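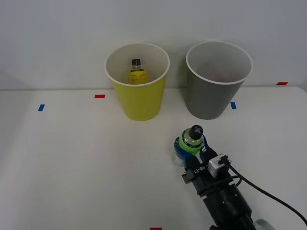

Yellow and grey paper cups on a white tabletop.

Chapter 9
Verbal Scores

Contents of this chapter
9.1 Scope and terms
9.2 The parts of an instruction
9.3 Specifying duration
9.4 Specifying sound
9.5 Rehearsal and the reading of gaps
9.6 Layout and copying
Exercises

9.1 Scope and terms

A verbal score is a score in which the main instructions to the player are given in words. It may contain staves, diagrams or numbers as well, provided that these could be removed and the piece still be attempted. A graphic score with a page of explanatory notes isn't normally counted as a verbal score, as the notes tell the player how to read the drawing and the drawing carries the piece. The boundary is not firm. Several of the scores used in this book sit on it, and the exercises at the end of the chapter ask the reader to place three of them.

Chapter 8 dealt with graphic scores and with the problem of deciding which features of a drawing are meant to be read. Words bring a different problem. A player who can't make sense of a drawn line knows at once that there is a difficulty. A player who reads the sentence "play quietly until the others have finished" will usually believe that it has been understood, and four players may hold four views of what it asks for without any of them noticing before the first run-through.

The following terms are used throughout.

Instruction: a sentence, or part of a sentence, that asks a player to do something or to refrain from doing it.

Condition: the part of an instruction that states when it applies.

Open term: a word whose range is left to the player, such as "quiet", "long" or "a few".

Bound term: a word or figure whose range is fixed by the score, such as "15 seconds" or "the lowest string".

Realisation: one performance of the score, or a written plan for one. Where the difference matters, the second is called a prepared realisation.

Silence: in this chapter, the absence of deliberately made sound by the players. Sound from the room or the audience does not end a silence in this sense, although some scores define the word otherwise.

9.2 The parts of an instruction

Most instructions in verbal scores can be divided into four parts: the player, the action, the condition and the limit. Take the following sentence from the second page of Gendden, a piece for any four players which is used as the main case in this chapter.

"Each player, on hearing a sound that seems to have ended, makes one sound of the same length."

The player is "each player". The action is "makes one sound". The condition is "on hearing a sound that seems to have ended", and the limit is "of the same length". Setting out the parts in this manner is slow, and an experienced group would do it by eye. It is still worth doing on paper for the first few scores studied, for it shows quickly which parts have been left out.

In the sentence above nothing has been left out, yet two of the parts contain open terms. "Seems" gives the judgement to the listener, so two players may act at different times on the same sound. "The same length" looks bound and is open in practice, as the player has only memory to measure by. With short sounds the error is small. With sounds of a minute or more it becomes one of the main things heard in the piece, and in most recordings of Gendden the sounds grow gradually longer.

Omitted parts

Where a part is missing, the player should look for it in this order:

1. elsewhere in the same sentence or paragraph;
2. in the general notes, if there are any;
3. in the title, which in short scores may carry an instruction of its own;
4. in the usual practice of the group.

The fourth source is the one most often used and the least often admitted. If a score says "play a tone" and gives no limit, a group made up of wind players will tend to stop at the end of a breath, and a group with two electronic instruments may not stop at all. Neither reading can be drawn from the words. A prepared realisation should record that the choice was made and on what grounds.

Negative instructions

An instruction to refrain is often less clear than an instruction to act. "Do not play together" may forbid two players from starting at the same moment, or from sounding at the same moment, or from following a shared pulse. The three readings lead to quite different music. In Gollora, for nine players, the words "not together" appear 16 times, and the general notes define them once, in the last line. Readers who begin with the body of the score tend to settle on the second reading, under which the piece can't be performed: its closing section asks every player to hold a tone to the end.

The practical rule is to read all general notes first, wherever they are printed, and to mark in the body of the score each word they define.

9.3 Specifying duration

Duration may be given by the clock, by the body, by another event, or not at all. The four methods can be mixed within a piece and frequently are.

Clock durations

A clock duration is a bound term. It is the easiest kind to rehearse and to check, and it has two side effects which the writer of a score should weigh. The first is visual: players who need a clock will look at it, and an audience will see them doing so. The second concerns the ends of sounds. A player who is told to stop at 52 seconds tends to stop abruptly at that figure, whereas a player told to stop when the sound has become thin will usually let it fade. If a faded ending is wanted, the score should say so, or should give a span within which the sound is to end.

Spans are written in one of two ways. "Between nine and 15 minutes" leaves the choice open up to the moment of performance. "A length between nine and 15 minutes, agreed beforehand" does not. The added phrase changes the way in which the last part of the piece is played, as under the first wording the players must find some means of agreeing that it is over.

Bodily durations

Breath, bow length and arm span are the common units. They vary between players and, for one player, over the course of a piece. A score that asks for "one breath" from string players is using the unit as a measure and should make clear whether the breath is in, out, or both. Chien, for three bowed instruments, states that a breath "includes the wait after it". This small addition lengthens the piece by a good deal and removes the habit of starting again at once.

Bodily durations are unsuited to passages where players must coincide. Where coincidence is needed in a piece otherwise measured by breath, it is usual to name one player whose breath is followed by the rest.

Durations set by events

Here the end of one sound is tied to something heard or seen. The event may be made by another player, by the player's own instrument (the decay of a struck plate, for example) or by something outside the group. Three matters need to be settled:

- whether the event is certain to occur;
- whether all players are able to perceive it;
- what is to be done if it doesn't occur.

The third is left out of a large number of scores. Urkel, for two players and an open window, asks the players to continue "until a vehicle has passed". The writer's note adds that the piece may be left off after an hour. Without the note the instruction would still be clear, and a concert programmer would be right to ask for more.

Unspecified durations

A score which says nothing about length has not necessarily left it free. The number of instructions, the size of the page and the nature of the actions all imply something. A single sentence asking for a single sound suggests a short piece, and a realisation lasting an evening would need to be justified from the text. Students are often advised to try one realisation much shorter and one much longer than the length they first assumed, and to keep written notes on both before choosing.

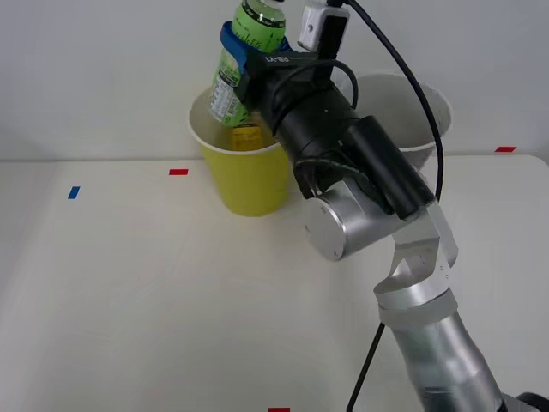 9.4 Specifying sound

Verbal scores name sounds in three ways: by source, by action and by quality. "A stone" names a source. "Rub" names an action. "Dry" names a quality. A phrase such as "a dry rubbing of stone" uses all three and leaves little room, while any one of them alone leaves a great deal.

Naming by source is the plainest method and is liable to mislead in one respect. A player told to use an object will often assume that the object is to be heard as itself, and will choose actions by which it can be recognised. If the writer has no such wish, the action should be named as well.

Naming by action suits scores for unspecified instruments. Verbs such as "scrape", "press", "tap" and "release" can be carried out on almost anything, with very different results in level and in length. The writer gives up control of the outcome and keeps control of what the player is doing. In Gendden this method is used on the first page only, where all four players are asked to "press and let go". From the second page onwards only lengths are named, and players are free to return to the opening action or to leave it.

Naming by quality is the least stable of the three. Words such as "bright", "hollow" and "rough" are open terms, and agreement on them within a group is a product of rehearsal. A useful procedure is for each player to make the sound they take the word to mean, in turn and without comment, before any discussion begins. The differences are then available to be heard, and the group can decide whether the score asks for them to be reduced. Some scores plainly do not. Where the word is addressed to each player separately, a spread of answers is within the text, and time spent matching them in rehearsal is better given to the question of level, which is treated next.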